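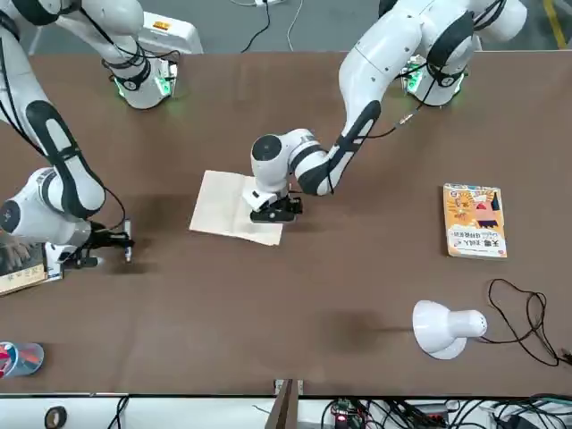 I want to say a word in favor of the paper letter, and I know how that sounds coming from someone who owes replies to half the people she's ever met.

My friend Sorin moved away in April and told me he'd be writing. I figured he meant email. Then an envelope showed up, four pages, both sides, in handwriting that gets smaller and smaller toward the bottom because he refuses to start a fifth sheet. It took me two evenings and a magnifying glass and I loved every minute of it! He went on for a whole page about the soup at a place called Tutura. You can't do that in a text. I mean, you can, but I'd have skimmed it and sent back a thumbs up.

People tell me letters are slow. Sure they are. I like having a week to think about whether I'm still mad at somebody. I once wrote Damir Dimitriou a truly nasty note about a borrowed tent, couldn't find a stamp, and by the time I'd bought a roll of 100 I'd cooled off and wrote him a nicer one. (He still has the tent.)

The other complaint is cost, and here I'll give some ground. Stamps aren't free, and decent paper is silly money in some shops. But you don't need decent paper. My grandmother wrote on whatever was in the drawer, including the backs of seed order forms, and I have 74 of her letters in a shoebox. What do I have from my own email in the year 2000? Not one thing. That account is gone, along with everything my college roommate ever said to me, and she was very funny.

I don't think anybody should feel guilty about this. Guilt is how you end up with a box of fancy notecards you never open. Pick one person, write them one side of one page, and complain about the weather if you have to. It takes me 20 minutes with the radio on, a bit longer if the cat wants the pen.

I still haven't answered Sorin's last one, by the way. He wants to know what I thought of the soup recipe, and I haven't made it yet.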